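“让他们吃蛋糕”到底是不是玛丽·安托瓦内特说的?

提问者:Peiyu Wei

周四晚上跟我爸吵了一架,他说这句话是法国王后亲口讲的,书上都有。我记得哪儿看过说是后人安上去的,可又拿不出证据,憋屈!有没有懂的朋友讲讲,最早出处在哪儿?

Doucet老头
你记得没错。最常被引的出处是卢梭的《忏悔录》,第六卷里提到“一位高贵的公主”听说农民没有面包,就说那让他们吃布里欧修吧。原文是brioche,一种加了黄油鸡蛋的面包,翻成蛋糕已经走样了。卢梭写这几卷的时候她还是个小姑娘,人都没嫁到法国呢。他也没点名,到底指谁一直有争论,也可能就是他顺手编的。我家里有2个译本,这一段注释都挺短,想细看的话还是找带详注的版本。

goneck_2
假的假的,课本都不这么写了。楼主让你爸自己搜一下。

Zikari
补充一点,类似的故事安在过好几个人头上,路易十四的王后也有份。咱们这边不也有晋惠帝“何不食肉糜”嘛,那个倒是《晋书》里写着的,不过也是后来修的史书。我为这事翻了3个晚上的旧书,越翻越上瘾(老婆已经不理我了)。

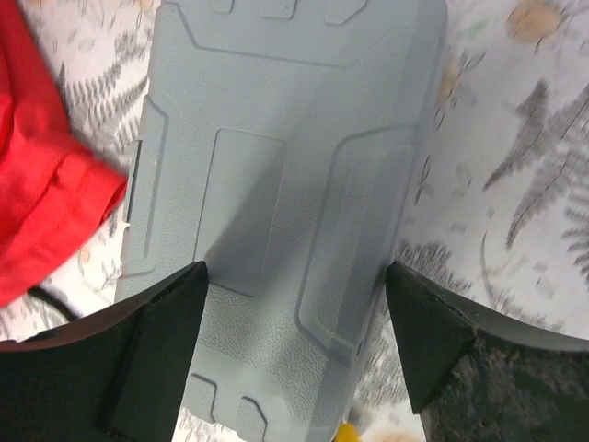
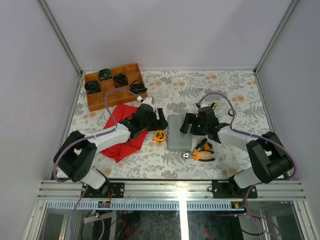 另外楼上说课本那个,我没查到,先存疑。要跟你爸讲的话,我建议从年份讲起,别一上来就说他错了,我爸那脾气我试过,没用。卢梭那段在第六卷靠后的地方,讲他偷偷喝酒想配面包那里,挺好找的。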